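Folding, Stacking and Clearing a Shared Worktable
Final report, Household Materials and Spaces
Project name: Clondari
Ustholm College
Submitted by Anju Tyagi and project partner, Sun 24 February

1. What we wanted to know

We both grew up in homes where the kitchen table did everything. Homework, peeling, ironing, mail, a plant in the way. Our project asks how a table with a mix of soft things and small things on it gets cleared, what goes first, what gets in the way, and which cloths are the real troublemakers. It sounds like a small question and we thought so too in August, when we wrote the proposal. We have loved it more every week! 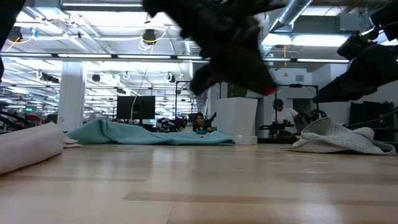
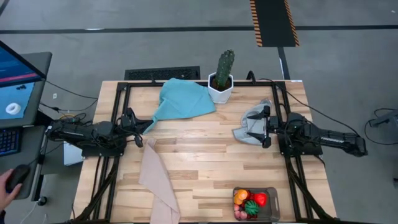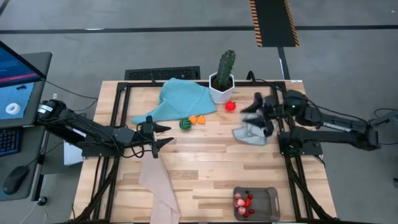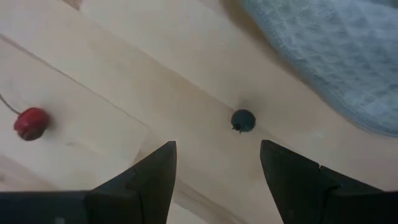 The pale wood tabletop is in all four. The cloths are in the first three, and the small round fruit shapes are in the last one.

2. Background

In our first semester we read a lot about kitchen layout, mostly old pamphlets from the college library. They are full of advice on where to keep the flour and how high a sink should be, and very little of it is about the table. When the table does come up, it is treated as a place where work starts, and the clearing away afterward gets a sentence. One pamphlet just says "the table is then cleared." We wrote that on the whiteboard as a kind of motto.

The other thing we read about was fabric hand, meaning how a cloth feels and moves when you handle it. This is a big subject in clothing and a tiny one in kitchen linen. A towel that is lovely to dry with can be miserable to fold, and we wanted to see if we could put that into plain numbers.

3. Materials

Cloths. A teal one, a gray one with a waffle texture, and a long beige one that looks pinkish next to anything white. We picked them out of a much bigger pile by handling them with our eyes shut and keeping the ones we could tell apart every time. They were washed together before the first day of timing and again between the two rounds.

Produce. Toy pieces, mostly. We started with real tangerines and gave up after the first afternoon, as they got softer and stickier with handling and the table needed wiping after each go. Toy produce stays the same shape. The set has a little striped green watermelon, a red bell pepper, orange pieces, and some very small round things about which there is more in section 6.

Cactus. A tall one in a white hexagonal pot. It lives near the back of the table and it stayed in for every layout. We wanted one object that you have to work around and would think twice before bumping.

Tray. Clear plastic with cutouts at the ends for handles. In our notes it is called the Jõgi tray, after the secondhand shop in town where Anju spotted it.

Table. Light wood, planked, with a slight gloss. The gloss turned out to matter and we didn't plan for it at all.

4. Method

We drew six layouts on paper. Each one said which cloths were out, how crumpled they were, where the produce went, and whether the tray started on the table or was fetched. "How crumpled" was a problem. Our first rule was "drop it from shoulder height," but we are not the same height, and the waffle cloth landed in a different mess every time regardless. In the end we used three words: flat, bunched, heaped. Flat means you can see all the corners. Bunched means you can see at least one. Heaped means you are guessing. A cloth hanging over the edge was noted separately.

A clear counted as finished when the cloths were folded and stacked, the produce was in the tray, and the cactus was upright. No order was given. We wrote down the order people chose along with the time, plus anything they said out loud, which was Anju's idea and gave us the best material in the whole report.

We planned 200 clears and logged 158 that we could use. Most of the missing ones were lost to our own record keeping. For one entire morning we wrote the layout letter and forgot the order, so that page is no good except for the quotes. A few more were thrown out when the timer was started late.

Everyone who did clears was another student or someone from the building. We asked each person whether they fold towels in halves or in thirds at home before they touched anything. (Please ask people this. They have such strong feelings.)

5. Results

Order. By far the most common opening move was to go for the biggest cloth. Even when the watermelon was sitting in front of the teal cloth and clearly going to be in the way, people took hold of the cloth. The produce then rolled, and they had to stop and catch it. People who cleared the produce first finished sooner in every layout where fruit was touching fabric. In layouts where the fruit was off by itself the order made no difference we could measure.

Crumple. Flat cloths took the least time and heaped cloths the most, as anyone would guess. The gap between flat and bunched was much smaller than we expected, though. One visible corner is nearly as good as all of them! People find it, pinch it, give a shake, and the rest follows. With a heap they turn the whole thing over, sometimes twice, looking for an edge.

Which cloth. The waffle cloth was slowest to fold. The texture grips itself, so a fold made slightly crooked stays crooked, and people tended to open it and begin again. The good side of this is that a waffle stack stands up beautifully. The teal cloth was quick to fold and then slid when something was set down on it. The beige one is long, and when it started over the edge of the table nearly everybody gathered it up onto the wood first and folded it there. A few folded it against their chest, like a scarf, and they were faster.

The gloss. On a polished surface a cloth slides when you pull one corner. On the old matte table in the textile room it stayed put and unrolled. We repeated one layout on both and the difference was plain enough that we now think the surface should be its own variable. We ran out of weeks. Whoever takes this on next, please start there.

The cactus. It was never knocked over. It was moved in almost 6 of every ten clears, always by the pot, and then put back, sometimes in a different place. One person turned it so its "good side" faced the room. Reach slowed down near it even when the cloth being picked up wasn't that close to the spines. We had expected it to be a nuisance, and it did cost time, but several people said they liked having it there and that the table felt like a real one.

6. The small things

We added the small pieces late, in the second round, and they deserve a section of their own. One is red, like a cherry, and another is dark and about as round as a blueberry. They are so easy to overlook! On the pale wood they show up well by themselves. Put a heaped cloth anywhere near and they vanish under it, and more than one clear was called finished with a piece still folded inside a towel.

We had no rule for that. We argued about it over lunch and decided to count it as unfinished and let the clock run until the piece was found. This made a few of the second round times very long. They are marked in the table in Appendix B, and the averages are given with and without them.

The nicest solution came from a first-year who swept both hands flat across the whole surface before touching any fabric at all. She said her grandmother did it for crumbs.

7. Folding card

As part of the project we had to make something that could be used by other people. Ours is a single printed card with the steps in the order that came out best: small things, larger produce, tray aside, then cloths beginning with whichever one shows a corner. The back has the fold for a long cloth done against the body. The layout and lettering were done on Gromance, the college's drawing software, which neither of us had opened before and which ate a full weekend.

We hung a copy in the shared kitchen on our floor. It has since been corrected in pen by someone who believes in thirds.

8. What we would change

The crumple words worked, but two people should grade each heap separately and then compare. We only did this for part of the first round. We would also film hands. Our notes say things like "pinched, shook, changed mind," and that is fun to read and hard to sort.

More kinds of cloth would help too. We had nothing slippery and nothing with fringe. And we would keep the produce that rolls and the produce that doesn't in separate layouts, since the pepper sits where you put it and the round pieces do as they please.

Anju did the timing sheets, the layouts and most of section 5. The card, the washing and the reading for section 2 were done by her partner. Both of us folded a truly enormous number of towels.

Appendix A: layout drawings
Appendix B: times by layout and round
Appendix C: things people said while folding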